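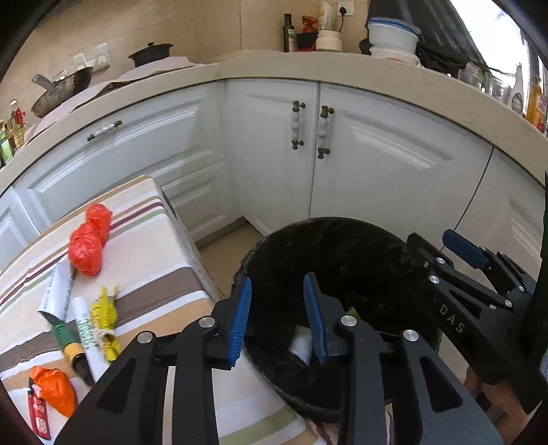
Trash day in Zavside is Wednesday. Used to be any day. Trucks came when they came, bags sat on the curb, dogs got in.

Then Stasberg, the next town over, started weighing its garbage. Zavside followed in September, 1535 households, one new truck. People grumbled. Some still do, mostly on Duremura Street, where the hill is steep and the carts roll.

But the pile is shrinking. Last spring the town hauled 287 tons a month to the Nikolovski landfill. Now it's down 85. Kitchen scraps go to a compost yard behind teh rail depot, open till 4. Smells fine, mostly. August was rough.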